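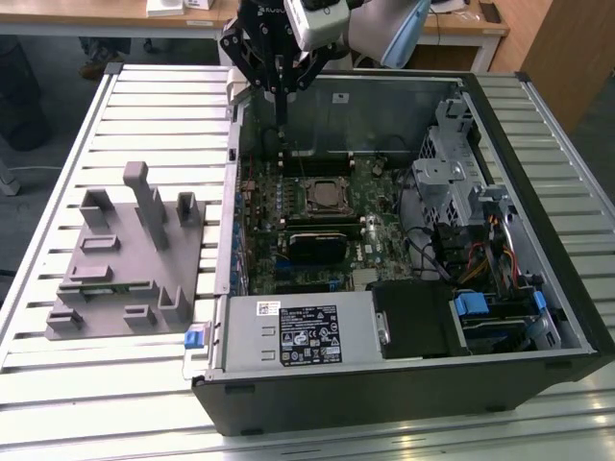 Gunvor Dalen

Lista de revisión del campo antes del partido – Estadio Strand, Prirnberg

Esta lista la uso en los partidos en casa de nuestro equipo de fútbol. La primera versión estaba en noruego y la traduje yo misma, así que pido disculpas si algún término del reglamento suena raro. Los comentarios son del último partido de noviembre, con la hora de inicio a las 18:00.

Estado: C = correcto, P = pendiente, N = no conforme.

1. Terreno de juego

1.1 Superficie sin agujeros ni zonas levantadas. P
Hay una zona blanda delante de la portería norte, a la altura del punto de penalti. Se ha pasado el rodillo a las 15:30. El árbitro la ha visto y acepta jugar, pero quiere mirarla otra vez en el descanso.

1.2 Tapas de los aspersores cerradas y al nivel del césped. C

1.3 Líneas visibles y completas. C
La línea de banda del lado este se ha repintado por la mañana.

1.4 Banderines de córner, altura mínima de metro y medio, sin punta. N
El del sureste estaba partido. Cambiado por uno del campo de entrenamiento, que es de otro color. El delegado no puso objeción.

2. Porterías

2.1 Fijación al suelo de los dos marcos. C
Se comprueba con las manos, empujando desde atrás, no solamente con la vista.

2.2 Redes sin roturas y bien atadas. P
Portería sur: un agujero junto al poste izquierdo, cosido con cuerda. Aguanta, pero hay que pedir red nueva antes de la segunda vuelta.

2.3 Porterías móviles retiradas y encadenadas. C
Durante el calentamiento de los juveniles una quedó suelta detrás del banquillo visitante. Esto ya lo escribí en octubre. Por favor, que el entrenador que la usa la encadene él mismo.

3. Banquillos y zona técnica

3.1 Asientos firmes, sin tornillos salientes. C

3.2 Techo del banquillo sin grietas. N
El panel del extremo en el banquillo local tiene una grieta larga. Tapada con cinta. El proveedor, Plisero, ha confirmado la pieza pero no la fecha.

3.3 Camilla y desfibrilador en su sitio, batería comprobada. C
Firmó Frøydis Dahlgren a las 16:10.

4. Gradas

4.1 Aforo autorizado: 2000 personas. Entradas vendidas al cierre de la taquilla: 247 en la tribuna y 300 en el fondo. C

4.2 Salidas de emergencia abiertas y sin obstáculos. N, corregido
La puerta 3 tenía delante las vallas publicitarias viejas. Retiradas antes de abrir al público. Es la segunda vez en esta temporada y considero que las vallas no deben guardarse allí.

4.3 Barandillas. P
En la fila alta del fondo hay un tramo que se mueve un poco – no es peligroso todavía, pero he cerrado los asientos de detrás. Son 41 asientos y se quedan cerrados hasta que venga el soldador.

4.4 Escalones limpios de hojas y de hielo. C
Se ha echado sal a las 16:30. Si la temperatura baja, repetir en el descanso.

5. Iluminación y megafonía

5.1 Torres encendidas media hora antes del calentamiento. C
La torre del noroeste tarda más que las otras en dar toda la luz. Encender esa la primera.

5.2 Alumbrado de emergencia en pasillos. C

5.3 Mensaje de evacuación grabado y audible en todo el estadio. P
En el fondo se oye bajo. La empresa Plirum viene a ajustar los altavoces. Mientras tanto hay un megáfono en la cabina y otro en la puerta 2.

6. Vestuarios

6.1 Suelo de las duchas con alfombra antideslizante. C

6.2 Agua caliente en los tres vestuarios. P
En el del árbitro sale templada. Se lo he avisado al llegar, lo tomó bien.

Quedan abiertos para la próxima revisión: 1.1, 2.2, 3.2, 4.3, 5.3 y 6.2. Quien cierre un punto debe escribir su nombre y la hora al lado, y dejar la hoja en el cajón de la oficina del estadio.

Revisado a las 16:50, G. D.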